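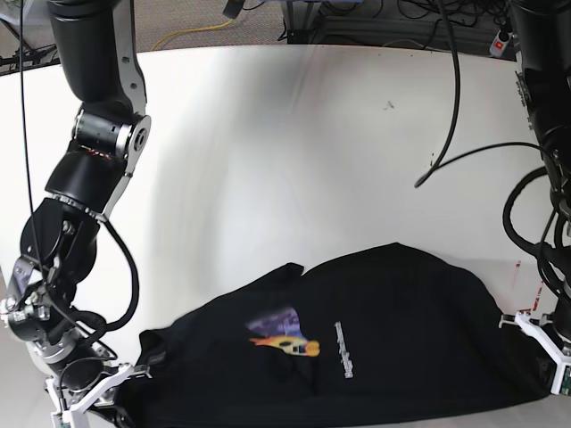
Slide 1. Black printed top on the white table.

Speaker notes - Folding Printed Tops for the Sale Rail
Ralmont clothing exchange, December 2006

Leave slide 1 up while people find seats. Start when the side door is closed.

Welcome. This talk covers one job, folding tops that have a print on the front. Trousers and knitwear are in the Komonura session after the break, so if you get a question about sweaters, send it there.

Say where the numbers come from. At the April exchange we took in 241 tops at the Plirno hall. Nearly 93 of them had to be folded a second time before they went out. Most of the refolds were dark tops with a print. The usual faults were a crease across the design and one side folded wider than the other.

Point at the slide. Ask the room what they would do first. Give them a moment. Most people will say fold in the sleeves. The answer I want is spread it out and find the edges. With the cloth bunched up like this you can't tell how the sides line up, and any fold you make now goes on top of the creases you already have.

Talk about the table. A white top is good for dark clothes because the outline shows. You can see the bump in the upper edge and the bit of fabric sticking up at the end of it. On the old brown tables at Karagiannis we missed that kind of thing all the time. For white and cream shirts, put a dark sheet down first. Keep the sheet flat and tape the corners.

Mention that our white table has a curved back edge. Do not line a shirt up with the curve. Use the shirt's own hem and side seams. New people line things up with the table out of habit and the fold comes out crooked.

Next part is the print. The one on the slide is colorful, purple and blue at the top with an orange, yellow and white shape under it, something like a rocket or a flame. There is small white lettering beside it. You can't read the lettering properly with the folds in it, and a buyer at the rail would have the same trouble. If the words are on the shirt, they should be readable on the shelf.

Read the steps slowly. They are on the handout too.

Lay the top down with the print facing up and check it for stains and cracks in the ink.
Take hold of opposite edges and draw them apart until the cloth is flat. Light pull only. Pulling hard on an old print will crack it.
Smooth with the flat of the hand from the middle out. Go around the print, not across it.
Turn the top over, print side down.
Fold each side in to the same line, then lay the sleeves back along the fold.
Bring the hem up to the collar, once for short tops and twice for long ones.
Turn it face up. The print should be in the center and whole, or as much of it as fits.

If someone asks about folding boards: we have 2, both adult size. They are fine for beginners. They do not work well on heavy sweatshirts because the cloth slides off the corners.

Somebody will ask about ironing. We don't iron prints. If a crease won't come out by hand, hang the top overnight and try again. If it still has a crease it goes on a hanger at full price with the rest.

Demo. Use the three tops in the blue crate, one thin, one thick, one with a big back print. Do the thin one at normal speed and the thick one slowly. Have a person from the front row do the back print. For a back print you start face down and finish with the back showing - say this before they pick it up.

Keep the demo short. Last time it ran long and we lost the sorting part.

Sorting. Stack dark tops by size with the folded edge to the front. Keep stacks low enough that a buyer can lift one out without tipping the rest. Size ticket goes on the left shoulder, pinned through the seam and never through the print.

Questions. Ask people to try a few at the back tables before they leave. Handouts are by the sign-in sheet. Collect the pins and put the crate back under the stage.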